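Category: Work and Technology / Course Readings

Chapter 9
What the Machine Leaves Behind

In 1951 the packing hall at Gillalton employed women who could fold a parcel in the time it took the foreman to walk past. The company's own history, a thin book printed for an anniversary, says the first conveyor "freed the hands." It does not say what the hands did next. Most of them went on folding parcels, faster, at a speed the belt set.

Keep that sentence in mind when you read about automation. Somebody is always being freed, and the people who write it down are seldom the ones on the floor. This chapter looks at three workplaces, Gillalton among them, and asks who does which job after the machines come in, who decides, and who is paid for the difference.

The case we spend the most time on is Brostside, a returns warehouse. Goods come back in no order at all: a shoe, a bag, a toy out of its box. Sorting them takes judgment, and for years managers assumed the work was safe for that reason. Then Granström, which owns the site, announced that pairs of robot arms would be tried at the sorting tables. The announcement promised that no one would lose a job. It made no promise about what the jobs would be.

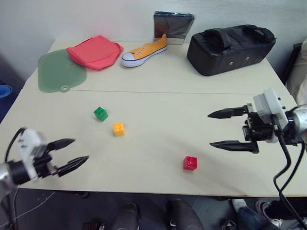 Text by Bendik Sjögren
Revised for this edition, 25th October

Two arms at a table with a sneaker, a duffel-style bag and a few toy blocks do not look like much of a threat. They do not look like much of a replacement either, and the chapter will try to hold on to both impressions. Look also at the floor under the table, where there are legs and shoes. Accounts of automation tend to talk about the tabletop.

At Brostside the sorters were given new titles. A sorter became a "cell attendant." The attendant set out the goods, watched the arms, cleared whatever had gone wrong and started again. The training for this lasted 15 days. Pay stayed where it was, which management called generous and the sorters called a freeze. Several said the new work was easier on the shoulders. Several of the same people said the days had become longer, though the clock showed the same hours.

The supplier, Brometti, reported that the trial tables handled almost 4000 items in April. The figure was repeated in the staff newsletter and later in a local paper. It counted every item the arms had touched, including those an attendant then picked up and put in the right place. When we asked for a figure without those, we were told it was not collected. Students should get used to asking what a number includes before asking whether it is large.

None of this shows that the trial failed. It may have been a sensible purchase. Our complaint is with the story told about it, in which work disappears from one side of the table and nothing appears on the other.

Terms to know: cell attendant, assisted item, task and job

Related readings
Chapter 8: The Foreman's Clock
Chapter 10: Retraining and Who Pays for It
Case file: The Gillalton Packing Hall
Case file: Job Titles at Brostside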